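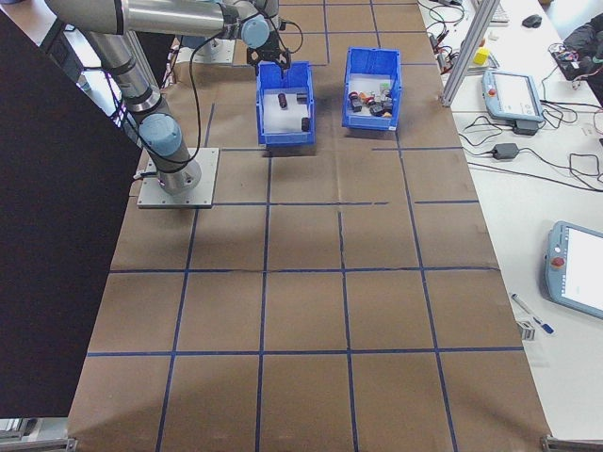 3.1 Bins and parts

The small parts were kept in blue plastic bins, which stood straight on the covered table. We used open-topped bins throughout so that the contents could be checked from above without moving anything. The parts came from the Pylypenko mixed stock, a set of 300 pieces that differ in shape and colour. They were tipped in and left as they fell. Pieces that rolled out on to the table were put back before the next trial, and the bin was not shaken or levelled.

Figure 2. A blue bin of mixed parts on the taped paper, with the white tabletop to the left.
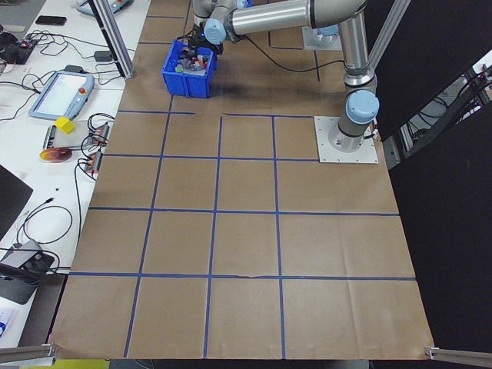
3.2 Table covering

Brown kraft paper was chosen over the Nodar mat used in our March study, which had shown glare under the ceiling lights. The paper is dull, cheap and easy to replace. Its grid was laid by hand in blue tape by Yevhen Harasym, who worked from pencil marks at the edges. The cells are therefore not all the same size, and some of the strips are slightly wavy (Figure 2). We left them as they were – the grid serves only to note which part of the table a piece is in, and no distances were read from it.

Wear was a greater concern than accuracy. Kraft paper takes marks easily, and faint scuffs and thin scratches can be seen inside one of the taped squares. Folds matter more, as a piece set down on one may not lie flat. 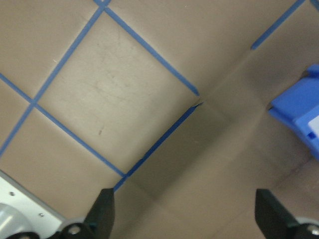
For this reason the covering was looked over after every 16 trials. Squares with scuffs alone stayed in use. Where a fold or a raised flap was found, the trial sheet was marked and the square was left out of the placing task described in Section 4.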